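16 July 2022

Sound check notes, Tomoana festival site, main field and the small stage by the orchard. Writing these up the same evening so the numbers don't drift.

Rig as agreed: Drarnness main stacks left and right, one Flatasico delay tower at the midpoint of the field, subs in a line under the stage lip. The small stage has its own pair of tops and nothing else. Site limit is the one in the license, measured at the boundary fence on the lane side.

Ran pink noise through the mains first, left only, then right only, then both. Right stack is brighter than left. Swapped the amp channels and the brightness stayed with the stack, so it's the boxes or the angle. Splay on the right was one hole off from the drawing. Fixed that and most of the difference went away. What's left is small enough to leave alone.

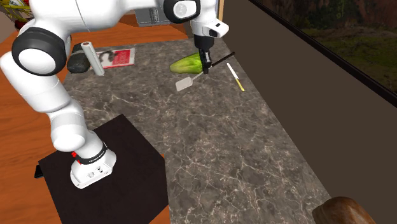
Delay tower next. Started from the measured distance and then moved it by ear with a snare sample on loop. Ended up 7 ms later than the calculated figure. Sounds correct from the middle of the field back to the food stalls. Walking forward past the tower there is a patch where you hear both, and it gets worse toward the bar tent. I turned the tower down 2 dB and can live with it.

Low end: the sub line is too strong in the center and thin at the sides, as expected. Put a little delay on the outer boxes. Better at the sides, slightly softer in front of the stage. The 1000 capacity afternoon layout will mostly stand in the center anyway. For the evening, with 2000 in, people will be out to the edges and this setting matters more. Saved both as separate presets — AFTERNOON and EVENING, no other names please.
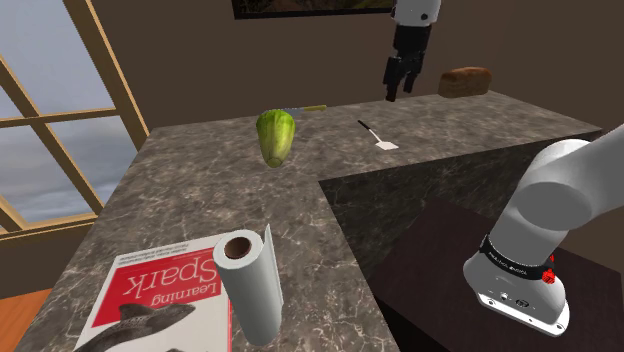

Spill between the two stages is still the main problem. With the main field at show level you can follow the bass line clearly from the third row of the small stage. The Arnero set there is mostly voice and acoustic guitar, so there is no way to cover it. Turning the small stage tops a few degrees away from the field helped more than any EQ did. For the stage plot I want the same kind of view as the render with the grey marble-patterned counter, where the corner juts toward you and you can tell which way each side runs. The flat plan we have hides the angle of the tops completely. If the angle can't be shown, write it next to each box.

Boundary reading with everything running was under the limit, but only just when the wind came across from the orchard. Need a second reading after dark.

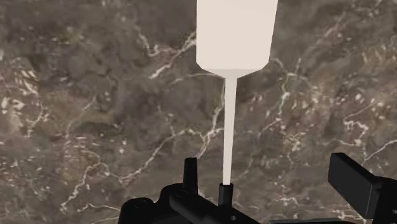 Monitors: wedge three has a buzz near 300 Hz. Changed the cable, still there. Changed the wedge, gone. Bad one is tagged with red tape and is behind the stage left dimmers. Don't put it back in the pile.

Still to do:

- night reading at the fence, both presets
- new tape marks for the small stage tops
- spare cable for the delay tower, the present one has no slack at the foot
- check the EVENING preset loads on the backup desk
- return the hired splitter before August or we pay another month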